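Re: [stemero-users] Resume after interrupted sync

On November 1, 2023, a list member wrote:

> We moved our shared folders to Stemero in August and it has been
> fine for small stuff. The trouble is large uploads. If the
> connection drops while a 2,000 MB archive is going up, the client
> starts over from zero the next time it connects. The manual says
> partial transfers are kept on the server. Is there a setting I
> missed? Server is on Gullmont hosting, client is the stock desktop
> one.

There is a setting, but it lives on the server side and the desktop client never shows it. Log in to the admin panel, open Transfers, then Storage, and look for "Keep partial files". On a fresh install it is set to 0 hours, and 0 means the partial file is deleted as soon as the connection closes. Change it to 9 or more and restart the service. A reload does not pick it up.

You also need chunked upload turned on in the client. It is under Preferences, Network. With chunking off, the client sends the file as one stream and has nothing to resume from, whatever the server keeps. Pick a chunk size your line can finish in a few seconds. I use 3 MB at home and 400 MB on the office network, though the second number is probably larger than it needs to be.

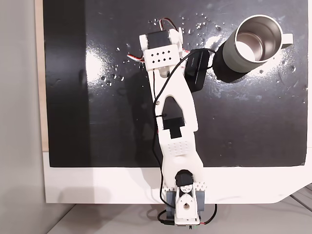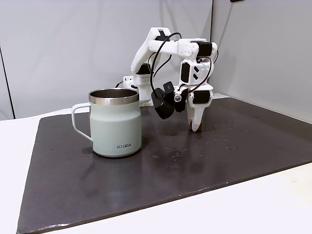 Resume works by comparing a checksum for each chunk, so the file on your side must not change between attempts. If your backup job rewrites the archive every night under the same name, the checksums stop matching and the client is right to start over. Put the date in the file name and the problem goes away. The same applies to photos if you have a program that writes tags back into them. I tested with a folder of pictures like the one with the green mug standing on the dark mat, and adding a single tag to a file halfway through its upload was enough to restart that file. The others in the folder picked up where they had stopped.

On Gullmont there is one more thing to check. Their basic plan puts temporary files on a separate small volume, and Stemero writes partial files to the temp directory by default. When that volume fills up, the partial file is dropped and the only sign of it is a line in transfer.log that says "spool write failed". Set spool_path in the server config to a directory on your main volume. The service account needs write access to it.

If you would rather not touch the server, the Skakirby command line client can do the splitting itself and upload the pieces as ordinary files. You then have to join them on the other end. I used it that way before the Løken release and it was reliable but a nuisance.

If it still restarts after all that, please post the part of transfer.log from just before the drop to just after the reconnect, plus the client version. Remove your host name first, the list archive is public.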